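Chore robots get a reality check in Cletville, and the laundry loses

Oct 2, 2025

CLETVILLE – Can a machine clean up after your kids yet? Short answer from a two-part trial that wrapped up here: sort of, slowly, and keep somebody close by.

The trial was run by Skuvley, a small automation outfit on the east side of town, with money and a test list from Cammont, the regional home-goods chain. Cammont wants to know two things. Whether a machine can sort the returns that pile up behind its counters, and whether the same machine, or a cheaper cousin of it, could one day do the same job on a living room floor.

Total attempts logged: 2000, split evenly. So 1000 at the store bench, 1000 on household stuff. One attempt is one pick, meaning go in, grab a thing, bring it out, put it where it goes. Drop it and it's a miss. Put it in the wrong place, also a miss.

On the store bench the score was 86 percent. Boxed goods mostly, some shrink-wrapped, a few bottles. Cammont's store operations office called that "useful, not there yet" in a written summary handed out at the demo. A clerk working the same returns cart misses hardly anything, and is quicker about it.

Household side was lower. Skuvley would not give a single number for it, saying the mix of items changed too much from round to round for one figure to mean anything. Fair enough, though reporters asked twice.

What went wrong

Soft things, mainly. Socks, dish towels, a knit hat. Cloth folds up when the fingers close, or half of it comes up and the rest stays caught under something heavier. The software has to decide where a thing starts and stops, and a wadded up towel doesn't really have a front or a back.

Clear plastic was next on the list. Cameras see through it or catch the glare, and the arm goes for a spot a little off from where the cup is. Skuvley says that has gotten better since March, when it changed the lights over the bench. Still not fixed.

Then there is clutter. Items by themselves, spread out on a counter, are close to solved, according to the company's notes. Pile them together and the trouble starts. One object leans on another, the arm nudges both, the plan it made a second ago is no good anymore and it has to look again. Every new look costs time.

And time matters. A parent can empty a toy bin by tipping it over. The machine goes in for one thing at a time.

What went right

Hard, blocky stuff with flat sides. Erasers, small boxes, building blocks. The two-finger grip likes anything it can squeeze from both sides, and the sorting afterward was good too. Skuvley's people also said the arm did not get bored, which got a laugh, but it is kind of the whole sales pitch. Returns carts get done at the end of a shift by someone who wants to go home.

No breakage on the household side, apart from one mug handle. Cammont had set a limit of 3 broken items before the trial would be stopped.

The bin test

The household round people stayed to watch was the mixed bin. Cups, toys, kitchen odds and ends, all dumped in together the way they would be in a playroom or the back of a minivan. An orange-jointed KUKA arm works down in the gray bin, with the fingers closed on part of a crumpled pink item near the middle, the soft kind of pick that gave the software its worst days. Along the left side are easier jobs and harder ones mixed up, like the dark brown eraser, an orange see-through cup on its side, and a green toy figure part way under a lidded cup with a yellow straw.

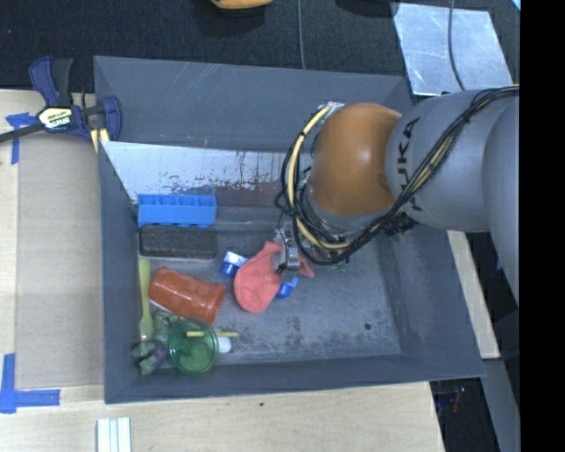

What it would cost

No price yet, and don't expect one soon. An industrial arm is way more than a family would pay, and it needs a fixed bench, a cage or a marked-off area, and someone trained to reset it. Skuvley says any home version would have to be lighter and slower, and probably on wheels. It has no date for that and isn't taking orders.

The store version is closer. Abeysekara, a warehouse contractor that handles Cammont's overflow stock, has asked for a bench of its own to try on returned housewares. Talks are going on, nothing signed. The contractor told reporters it would want to see the miss rate cut in half before it moved any workers off the returns line, and that the first use would likely be overnight, when the line is empty anyway.

Workers' side of it came up at the demo too. Cammont said no store jobs are tied to the trial. It did not say what happens if a second round goes well.

Next round

A second trial is planned at the same shop, with more cloth and more clear plastic, and bins packed fuller then before. Skuvley wants to try a suction cup alongside the fingers – handy for boxes, less so for a sock. Folding isn't on the list. Neither is dishes, at least not with water in the sink.

Results from the store bench will go to Cammont's regional managers first, with a shorter version on the Skuvley site after that. The household numbers may or may not be in it.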